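Search this site
Type a word and press Enter

Do "greatest hits" albums really have the greatest hits?

Somewhere in your house there may be an album called The Best Of somebody. It might be an old CD in a drawer, or a list of songs on a phone. The name makes a big promise. It says a band wrote lots of songs, and these are the best ones. Should you believe it?

Start with the word "best". Who decided? Sometimes the band picks the songs. Sometimes the record company does, and the band may not be asked at all. A record company is a business that pays for music to be made and then sells it. It would like you to buy the album, so it is hardly going to call it Some Quite Good Songs And Two Dull Ones.
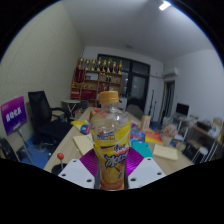 Then look at the word "hits". A hit is a song that a lot of people bought or played. That can be checked, because charts keep count. But being a hit and being good are different things. Plenty of songs sell well for one summer and then everyone gets sick of them by the time school starts.

Let's try it with a made-to-measure case. Say a rock band called Vallov has recorded 120 songs. Their best-of album has room for 30. That leaves 90 songs off the list, and some fan somewhere loves every one of them. Say the band also changed record companies halfway through. The old company, Totano, owns the early songs. The new one, Van Wijk, owns the rest. If the two can't agree, the album may hold only the early songs, however good the later ones are – and the cover might not tell you.
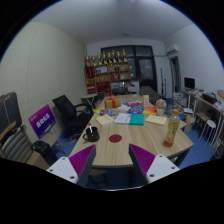

A mug and a red circle on the table.

Watch out for the "new" song too. Many of these albums have one or 2 tracks you can't get anywhere else. Fans who already own everything then have to buy the whole lot again to hear them. Is that a treat or a trick? I think it's mostly a trick, though now and then the new song is a good one.

So are these albums useless? No. If you have never heard a band before, they are a quick way in. Just don't stop there. Pick the song you like most, find out which album it first came from, and listen to that album from start to finish. You may find that your favourite was left off the "best" list completely. Then you can make your own list, and argue about it with your friends.

More to read
Why do singers say "one last song" and then play three?
What does a drummer do all day?
Is louder music better music?
Live albums: was the crowd really that noisy?
Who puts the songs in order?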